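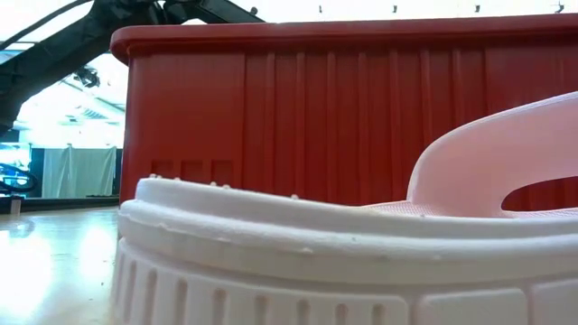 How to Sort, Clean and Store Summer Sandals in One Bin

Every household has a pile of sandals by the door. It starts in May as one pair, reasonably placed. By August it has become a terrain feature, and guests step over it with the careful politeness people usually save for sleeping dogs.

I have owned shoe racks. I had a tall one from Plitwood that held 20 pairs on paper and leaned like a tired uncle once there were nine on it. I had a hanging organizer by Plosero with pockets sized for the feet of a doll. What finally worked was a plastic bin, and the whole method takes one evening, including the part where you sit on the floor and wonder why you own these.

What you need

A rigid plastic bin or basket, wider than your longest shoe
A table you can wipe down
Dish soap, warm water and an old toothbrush
Two towels you don't love

Step 1: Pick the bin

Go for open sides if you can. Sandals hold on to damp the way cousins hold on to grudges, and a mesh wall lets some of it out. Low handles help too, as you will be dragging this thing out of a closet one-handed. Color is up to you. I like a loud one, on the theory that it's harder to claim you couldn't find it.

Step 2: Get everything up on a table

Not the floor. On the floor you will kneel, get sore and declare the job done after the second pair. Put the bin on the table, put every sandal you can find into it, and take a look at what you've got.

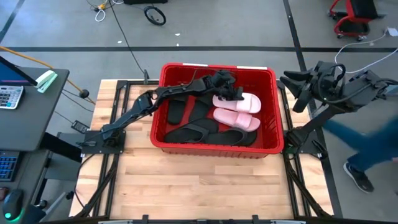 Pink slides toward the right, black sandals toward the left and front.

Step 3: Pair them up

Pull them out one at a time and match left to right. Black sandals are the trouble here. Two black strappy ones can look like a couple from across the room and turn out to be strangers, so check the soles before you commit. Anything without a partner goes to one side and gets until the end of the evening. After that it's trash, whatever it meant to you in Hultstead that summer.

Step 4: Clean the soles

Knock the dry dirt off outside first. Then mix a squirt of dish soap into a bowl of warm water and go in with the toothbrush. Follow the direction of the grooves, because scrubbing across them only moves the grit next door. Thick molded soles have more channels than you'd think, and the sides of them collect gray fuzz that will survive a hose.
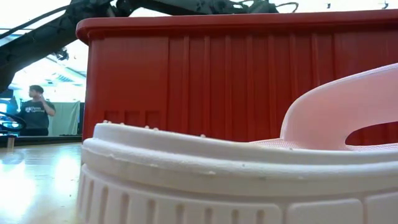
The footbed needs its own pass. If it has those little massage nubs, brush in small circles and rinse twice – soap left between the nubs makes for a very exciting first step the next time you wear them. Skip the dishwasher. I tried it once with a pair of foam slides and took out something better suited to a Barbie.

For scuffs on pale soles, a dab of baking soda paste does a decent job. Fuchs, the shoe repair place near me, sells a special eraser for this. I bought it. The baking soda is better, and I still have the eraser.

Step 5: Dry them properly

Stand them on their sides on a towel, out of the sun, and leave them overnight. Foam warps in strong heat, so keep them off the radiator and don't get creative with a hair dryer. Check under the straps in the morning. If there's any damp there, give it a few more hours.

Step 6: Pack the bin

Heavy pairs go in first, flat, soles down. Puffy slides nest sole to strap and can ride on top, where nothing will squash them. Leave some space at the rim. A bin filled to the brim turns back into a pile by the weekend, only now it's a pile with handles.

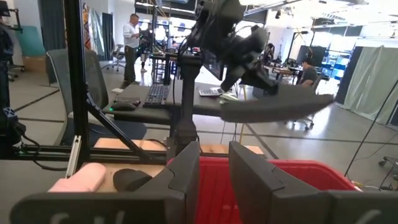 Red bin on the wooden tabletop.

Step 7: Choose where it lives

Closet floor, under a bench, bottom shelf in the garage – anywhere dry. I don't recommend the attic. You'll put it up there in October with the best intentions and buy new flip-flops in June to avoid the ladder.

If you live with other people, set a limit. Ours is 4 pairs each, and anyone who brings home a fifth has to pick one to give away. This rule has been broken by everyone in the house, mostly by me.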